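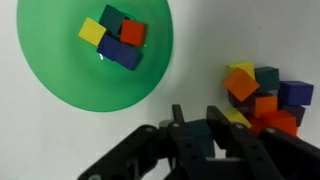
Como organizar a contagem com material em casa, para uma criança que já fala duas línguas?

Tyra Fagerlund
publicado em 7/12/18

Boa tarde a todos. Peço desculpa antecipada pelos erros, o português é a minha terceira língua e aprendi-o já adulta.

O meu filho tem seis anos e entrou em agosto numa escola nova. Em casa falamos sueco comigo e português com o pai. Na escola ele conta em português sem dificuldade até 20, mas quando chega a 40 começa a trocar as dezenas, e comigo mistura as duas línguas na mesma frase. A professora recomendou que nós façamos "atividades com material concreto" durante alguns minutos por dia, mas não explicou quais. Perguntei na reunião e ela respondeu que qualquer coisa serve: feijões, tampas, cubos.

As minhas dúvidas são as seguintes. Devo fazer a atividade sempre na mesma língua, ou posso alternar os dias? É melhor usar muitas peças iguais, ou peças de cores diferentes? Quando ele erra, devo corrigir logo, ou esperar que chegue ao fim? Comprei um conjunto da marca Lusa, mas o folheto traz apenas desenhos e nenhuma instrução escrita. Agradeço muito a quem tiver experiência, sobretudo se for de família com mais de uma língua.

Kane Rakena

Cara Tyra, eu também escrevo em português de estrangeiro, portanto estamos em igualdade.

Tenho duas filhas e passámos pela mesma situação. Vou responder pela ordem em que perguntou.

Sobre a língua: no nosso caso funcionou cada um dos pais fazer a atividade na sua própria língua, sem alternar dentro da mesma sessão. Se a criança responde na outra língua, eu aceito a resposta e repito o número na minha, com calma, e continuamos. Não é necessário dizer que está errado, porque o número está certo. A mistura na mesma frase desapareceu sozinha na mais velha. Na mais nova ainda acontece quando está cansada.

Sobre as cores: comece com uma só cor se o objetivo é contar. As cores são muito boas para separar em grupos e para fazer sequências, mas a minha filha mais velha distraía-se com elas e queria antes construir casas. Depois de algumas semanas introduzi a segunda cor para as dezenas, e isto ajudou bastante. Uma peça da segunda cor vale dez das outras. Para chegar a 40 ela precisava apenas de 4 peças, e achou isto muito engraçado. Há crianças que não aceitam esta troca tão cedo. Nesse caso é melhor amarrar dez palitos com um elástico, assim vê-se que os dez continuam lá dentro.

Sobre corrigir: eu espero. Quando ela chega ao fim, peço que conte outra vez a mover as peças de um recipiente para outro, uma por uma, e na maior parte das vezes ela própria encontra o erro. Uma taça larga e baixa é melhor do que um copo, porque a mão entra bem. Nós usamos uma taça de salada e a caixa dos ovos.

Quanto ao tempo, uns 20 minutos foi demasiado para as minhas. Agora fazemos menos e paramos quando ela ainda tem vontade de continuar. Não faça logo a seguir à escola, se puder evitar. Depois do jantar também não resultou connosco, e ficámos com a hora antes do banho.

O conjunto da Lusa eu não conheço. O nosso é da Grulmont e também veio sem texto nenhum, só com um papel dobrado que perdi no primeiro dia.

Mereana Ruawai

feijões. a sério, não compre mais nada. só cuidado se houver irmão pequeno em casa, porque mete na boca

Wiremu Ellery

Concordo com quase tudo o que o Kane escreveu, mas na questão da língua a nossa experiência foi outra. O meu filho ficou mais seguro quando durante 3 meses fizemos os números somente na língua da escola, e a língua de casa ficou para as histórias e para a cozinha. Depois voltámos aos números em inglês e ele já os sabia quase todos. Penso que depende da criança e também da paciência dos pais.

Acrescento que em português os números entre onze e quinze merecem um treino separado, porque não seguem a regra dos outros. Nós dizíamo-los a subir as escadas do prédio. Pergunte também à professora se na sala dizem "dezasseis" ou "dezesseis". O nosso ouvia uma forma na escola e outra da avó, e ficou convencido de que eram dois números diferentes.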